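Setting up the Volex 8 shot clock

1. Mount both displays above the backboards and plug them in.
2. Hold RESET on the console until 3132 shows. That is the pairing code.
3. Enter the code on each display.
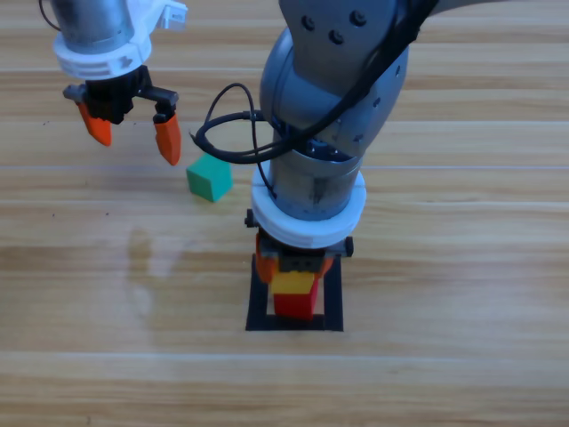 Zostberg, Sat 31 July

Firmware 19 changes the steps below. Consoles on older firmware must be updated first.

4. Set the period length and save.
5. Press HORN once to test the sound - warn anyone on the court.

Note: Keep the console within 50 feet of both displays.

Caution: Do not unplug a display while the clock is running. The score is kept, but fouls and timeouts are lost. 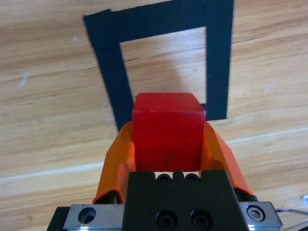
Red cube between two orange fingers.

6. Start the clock and check that both displays match. If they differ, repeat step 3.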